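Review: the Kornus teleoperation and training kit, after a spring of hotel rooms

I have been putting off this write-up for weeks, partly out of laziness and partly out of fondness, because when you spend that many afternoons with a piece of software you start making allowances for it the way you would for an old car. But people keep asking me whether the Kornus kit is worth the trouble for a small lab, so let me try to be fair.

The idea behind it is simple enough. You steer a two-armed robot through a chore yourself, the kit records what the head camera sees along with every joint, and a policy is trained to copy you. Plenty of packages do that much. What Kornus adds is a method it calls staged relabeling, which cuts each recording into short stretches and gives every stretch its own little goal – reach the bottle, close on it, find the bin – so that a long messy chore becomes a pile of short tidy ones. Our chore was picking up litter in a guest room, and we wanted one policy that could manage wherever the wastebasket happened to be standing.

The guest room, with the wastebasket by the bed in one view and over by the nightstand in the other:

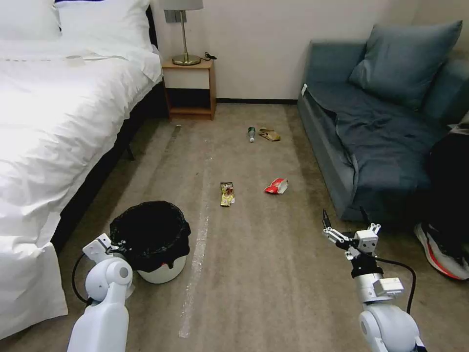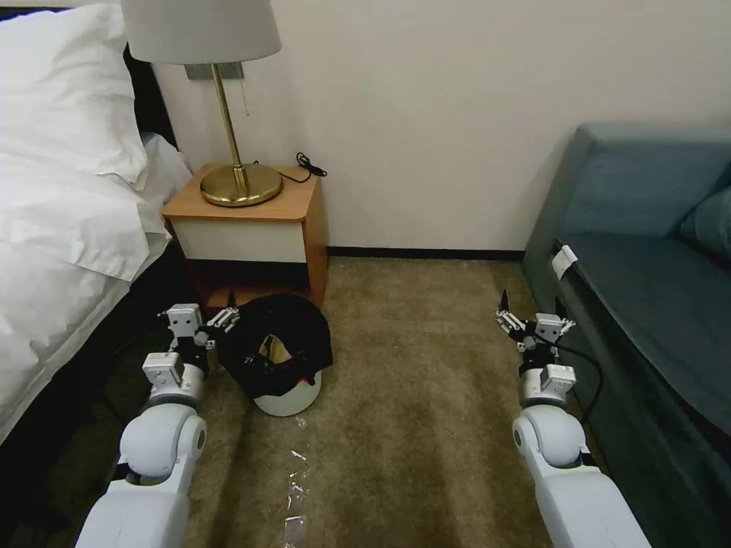 We collected 1,685 recordings in March at our Cokthorpe site, and I'm happy to say the recording side of the kit is a pleasure. It starts quickly, it never once lost a session on me, and the playback window (bless whoever designed it) lets you scrub both arms and the camera together. The relabeling took one long evening on our Egger workstation. I had braced myself for days of fiddling with thresholds, and I ended up making soup while it ran.

Now for the results, which I found encouraging and a bit humbling. Trained the plain way, on whole recordings, our policy cleared the floor in 57 percent of trials. With staged relabeling and the very same data, it reached 71 percent. Most of that gain came from the second half of the chore. The plain policy would pick something up and then dither, as if it had walked into the kitchen and forgotten why, and the relabeled one went looking for the bin far more reliably.

It still has its troubles. Flat wrappers on carpet are miserable for it, and I don't think any amount of relabeling will fix what is really a fingertip problem. The kit also cuts its stretches mostly by when the fingers open and close, so a fumbled grasp gets chopped into crumbs, and you will want to go through those by hand. I merged a good many of them myself one Monday, with the radio on, and the merge tool is slow and has no undo. No undo! I did write to them about it and got a kind reply, though no date.

The manual is friendly but thin. The chapter on calibrating two arms against one camera skips a step, and I only got past it by reading the notes from the Hetavham workshop, where the same trouble comes up and is explained properly. Read those first and save yourself an afternoon.

Would I buy it again? Yes, for long chores with several parts to them. If all you need is one arm moving one object from here to there, the free packages will serve you just as well, and you can spend the money on better fingertips.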